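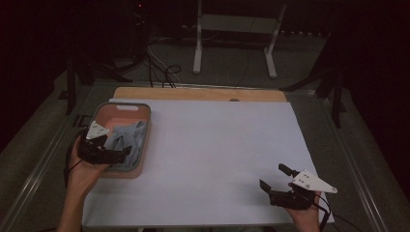

Relatório de progresso à Fundação Štěpánek
Projeto Rukadine – horta e cozinha comunitária
18 de julho de 2020

Caros amigos da Fundação,

Antes de mais, obrigado pela paciência com que esperaram por estas linhas. A primavera foi estranha para toda a gente e connosco não foi diferente, mas a horta, felizmente, não lê jornais e cresceu como se nada fosse.

Quando vos escrevi da última vez, tínhamos 7 talhões distribuídos e uma lista de espera que me tirava o sono. Hoje temos 20 talhões cultivados, todos na encosta de Traltora, e a água chega finalmente à parte de cima. A bomba antiga deixou-nos mal duas vezes em plena rega (numa delas acabámos a carregar regadores até ao anoitecer) e decidimos substituí-la com a verba que estava prevista para a vedação. Falámos disso por telefone e agradeço muito a vossa compreensão. A vedação ficou remendada do lado do caminho e aguenta-se bem.

As favas foram uma alegria. Os tomates estão atrasados, os pimentos nem tanto, e as curgetes – bem, quem já plantou curgetes sabe que a certa altura se deixam sacos delas à porta dos vizinhos. As batatas sofreram com o míldio e perdemos quase tudo no talhão mais baixo, onde a terra fica encharcada. Vamos experimentar ali acelgas no outono. 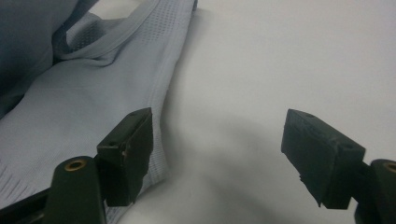 A cozinha esteve fechada durante quatro meses e é a parte do plano em que estamos mais atrasados. As oficinas de conservas, que deviam ter começado com a colheita das favas, passam para setembro, em grupos pequenos e com as janelas abertas. Entretanto, as famílias inscritas receberam as receitas em papel, e várias devolveram-nas com emendas, algumas bem melhores do que o original! A marmelada de Wafula Mabula, com casca de limão e muito menos açúcar, já entrou no caderno.

Quanto a contas, segue em anexo o mapa de despesas. O valor das oficinas está por gastar e pedimos autorização para o transferir para o segundo semestre. Falta ainda a fatura das sementes da Urkthorpe, que prometeram enviar e que eu continuo a reclamar com toda a delicadeza de que sou capaz.

Se puderem visitar-nos em setembro, avisem com uns dias de antecedência, para guardarmos uvas.

Um abraço grato,
A coordenação do Projeto Rukadine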